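Vamley Court Condominium Association
Minutes of the Owners' Meeting, May

The meeting was called to order at 6:30 p.m. in the ground floor lounge of the Virham Street building. A quorum was confirmed from the sign-in sheet and the proxies received. The minutes of the previous meeting were approved with one correction: the storage locker fee is billed quarterly, not monthly.

1. Presale status, Phase 2

The developer's representative reported that 248 units in Phase 2 are under contract. Two contracts were rescinded within the statutory period and the units have been returned to the price list. Corner units on the upper floors remain on hold until the revised balcony drawings are accepted by the city. Owners asked whether Phase 1 resale listings would be affected by developer incentives. The representative said that incentives are limited to parking and closing credits and that list prices have not been lowered. A written statement to that effect was requested and will be sent to the board.

2. Shared facilities agreement

The draft agreement between Phase 1 and Phase 2 was circulated before the meeting. It covers the loading bay, the courtyard, the bicycle room and the rear driveway. Costs are to be split by unit entitlement. An owner objected to including the courtyard irrigation, which at present serves Phase 1 only. It was agreed that irrigation would be metered separately and removed from Schedule B. 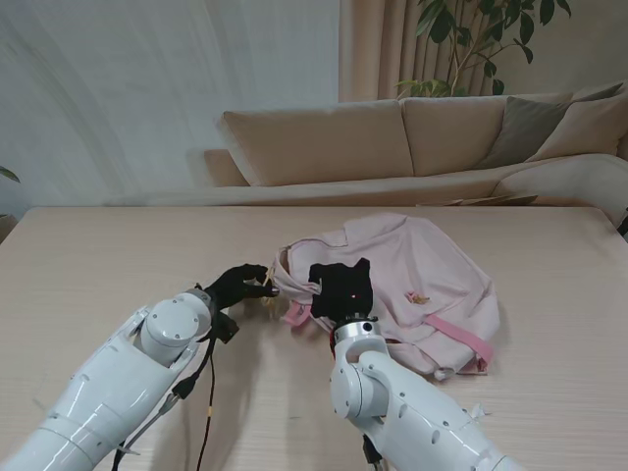
The management company, Todorova Property Services, noted that the agreement has to be registered before the first Phase 2 closing. If Schedule B is not settled by then, the developer may register its own version under the original declaration.

Motion: to approve the agreement as amended, subject to legal review. Carried, with 6 opposed.

3. Rental policy

The current bylaw sets a minimum lease term of six months. A proposal to raise this to 12 months was tabled at the last meeting and brought back without changes. Discussion covered existing leases, which would run to their end dates under the old rule, and units bought by investors before completion. Counsel's opinion is that presale buyers must be notified in writing of any change made before closing. The vote was deferred until the notice has been drafted.

4. Envelope warranty

Melari Engineering submitted its inspection report on the north elevation. Sealant failure was found at the window heads on floors three through five. The report classes these as warranty items. The claim has been filed and the builder's response is pending. Owners with staining on interior drywall should send the unit number and photos to the management office.

5. Parking and storage

Stall reassignment is complete except on level P2. The monthly charge for a second stall was confirmed at $699 per quarter, billed in advance; the word "monthly" is to be struck from the fee schedule.

6. Other business

Fob replacement requests go to the management office by email. The move-in elevator must be booked ahead. A question on pet deposits was referred to the board.

Action items
Developer: written statement on pricing; revised balcony drawings.
Management: amended Schedule B; draft notice on lease terms; corrected fee schedule.
Board: legal review of the agreement; reply on pet deposits.

The meeting was adjourned at 8:15 p.m.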